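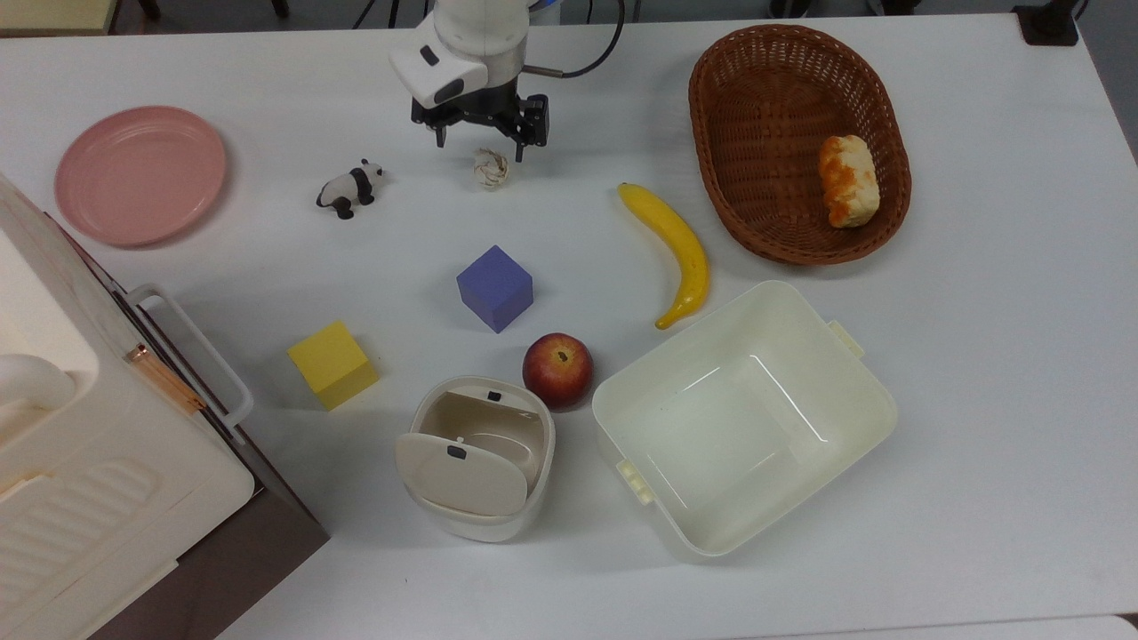
Ticket 247: Duplicate charges on shared household accounts

Status: Resolved
Product: Nuvitz Billing Portal
Opened by: Lolham Housing Office
Assigned to: Eide Account Services, second-level support

Summary

The Lolham Housing Office reported that residents who share a household account were charged twice for the May service period. The first charge was posted to the primary account holder. The second was posted to the co-resident listed on the lease. The office confirmed that 34 households were affected and supplied a list of account references with the request.

Steps already taken by the customer

The office signed out of the portal, cleared the browser cache, and ran the monthly statement again. The duplicate lines remained. The office also removed a co-resident from one test account and saved the record. The second charge stayed on the statement after the change.

Initial review

Support compared the statement export with the payment ledger. The ledger held one approved charge per household, while the export held two. No affected resident had paid both amounts. Support asked the office to hold all printed statements and to turn off automatic reminders until further notice.

Error shown in the export log:

Record matched to 2 active holders. Split rule not found. Full amount applied.

Cause

The Barero property was moved to the current version of the portal before the May billing run. During the move, the split rule for shared accounts was not carried over. Where no split rule exists, the portal applies the full amount to every active holder. Accounts with a single holder were billed correctly.

Corrective action

1. The split rule was restored from the earlier property settings.
2. The duplicate lines were voided with reason code 24. Voided lines remain visible to office staff but do not appear on resident statements.
3. The May statements were generated again and checked against the ledger.
4. Automatic reminders were turned back on after the office gave written approval.

Customer confirmation

The office reviewed the new statements and reported that all balances were correct. It asked whether late fees could have been added during the hold. Support checked the fee table and found none for the affected accounts.

Follow-up

The property transfer checklist now includes a review of split rules before the first billing run. Offices that find a similar error should open a new ticket and attach the statement export in its original format.

Closed: 2025-08-31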